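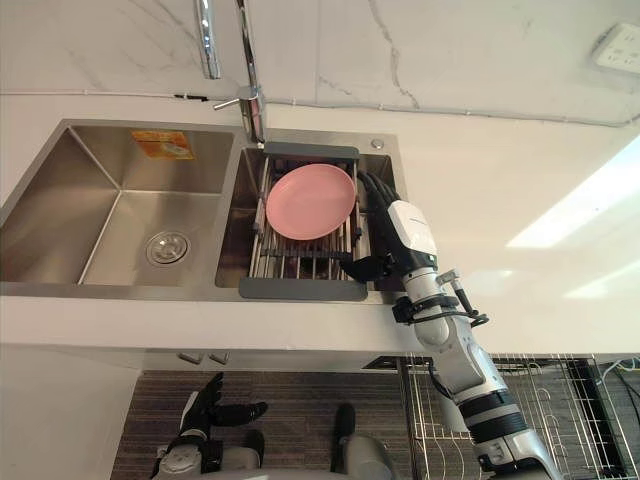

Our practice notes for robot work at domestic sinks apply to any arm operating over a basin, with or without people in the room. They were drafted at Stitadwood and are now used by the Hinari group as well. The notes treat the sink as a work cell with a hard edge, a deep recess and a fixed tap. Where a rack sits inside one bowl, as with the grey-framed rack here, the operator records the rack and anything resting on it -- a pink plate in this instance -- as separate objects. A hand that closes on the rack's rods or frame is logged as a rack contact, even if the task sheet names only the plate.

The captions on this page refer to clause numbers in the current issue.

Clause 3: Contact with fixtures. The tap, the spout and the wall outlet are no-contact items. The planned path of the arm must clear all of them at the full extent of the wrist, with the hand open. Clearance is checked at low speed before the first run of the day and again after any change to the position of the base. A change of tool or hand counts as a change of position.

Clause 4: Carried items. Cups and plates are carried over a basin or over the counter, never over the floor. Grip force is set for the lightest item on the task sheet. If an item is dropped into a bowl, the arm is stopped and the item is removed by a person once the stop has been confirmed aloud.

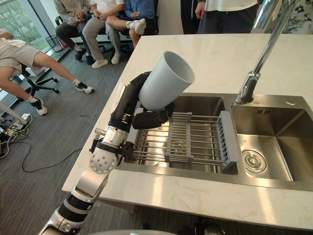 The stop is held until that person has stepped back and said so. Observers may sit or stand in the same room but must stay outside the reach of the arm, measured from the shoulder joint with the elbow straight. Power leads on the floor are included in the walk-round check, and the result is written on the sheet with the operator's initials.

Records are kept for 28 days. Grips are inspected after every 1,000 cycles, or sooner if the finger surfaces show wear. The cycle count is carried over when a hand is moved to another arm.

Clause 3 was reworded after comments from Đàm, and the older Grosix checklist should no longer be used with it. The next review is set for July.

Posted 17 April 2022 by Brahim Amrani

Last updated: same day, Clause 4 wording corrected

Contact: Brahim Amrani, Stitadwood | Copyright Stitadwood, all rights reserved | Back to top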